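Filed under: Bathroom, Tubes and Bottles, Waste Less

I love getting the last bit out of a tube. It started with toothpaste when I was renting a damp little flat in Prurncombe and counting every penny, and it has spread to hand cream, tomato purée, sun lotion, the lot. You'd be amazed how much is still in there when the thing looks flat and finished!

Start with where the tube lives. If it has a wide flat cap, stand it on that cap from the first day, and the contents will settle towards the opening all by themselves. Tubes with tiny caps won't stand, so drop those nose-down into an old mug or a jam jar. Mine share a chipped mug on the bathroom windowsill (out of the sun in July, mind, as creams go thin and odd when they get too warm).

Next, flatten from the top. Lay the tube on the edge of the basin and draw the handle of an old toothbrush down it, firmly, from the crimped end to the cap. Two or three passes will do. Then fold the empty part over and clip it. A bulldog clip is perfect, a clothes peg is nearly as good, and a hair grip slides over the thinner ones. Metal tubes stay rolled once you've rolled them, but plastic springs straight back, and that's when you want the clip. 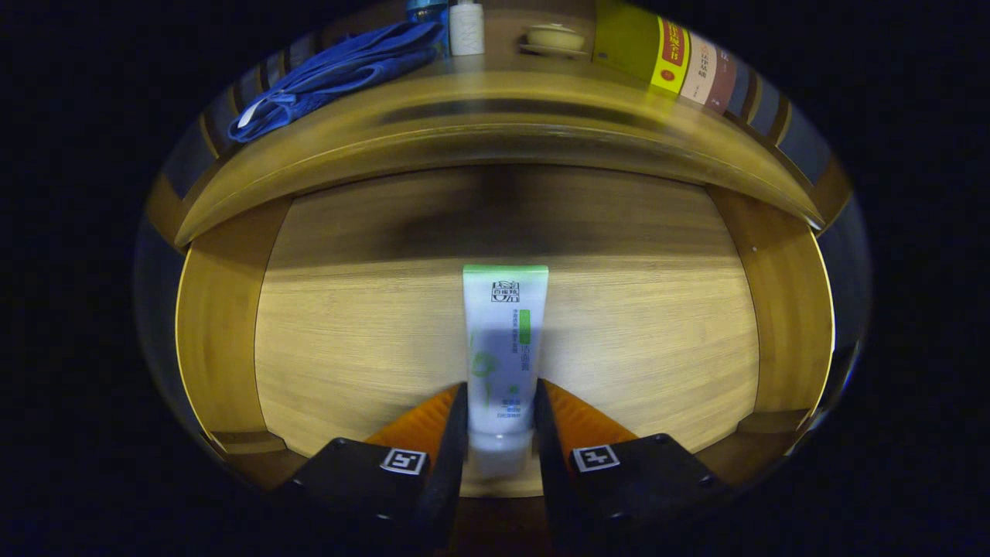

Can you cut open a tube of face wash and still keep it fresh? Cut it a third of the way down from the sealed end with clean scissors, scoop out what you need, then push the top piece back over the bottom like a lid and use it all up within 7 days.

Cutting really is the best bit. I got another week of washes out of one I was about to bin! You'll need to pinch one side of the lower half into a small pleat so the top slides over it — fiddly the first time, easy after that. Wash and dry your hands before you go in, or use a little spoon kept just for the job. Don't let shower water get inside, and if it smells wrong, out it goes.

For thick hand creams, stand the closed tube in a mug of warm tap water for 60 seconds and then squeeze. My neighbour Roel De Graaf does this with tile grout and decorator's filler in his shed, and he swears by it on cold mornings.

Tomato purée is the same game in the kitchen. Snip the end off, swish the inside with a splash of hot stock and tip it straight into the pan. Mustard and harissa too — and a nearly empty mayonnaise bottle makes a lovely dressing if you add vinegar and oil, put the lid on tight and shake like mad.

Once it's cut and scraped, rinse the tube in the washing-up water and check what your council takes. Ours wants the caps left on bottles but won't have tubes at all, so I save the caps for the paint box.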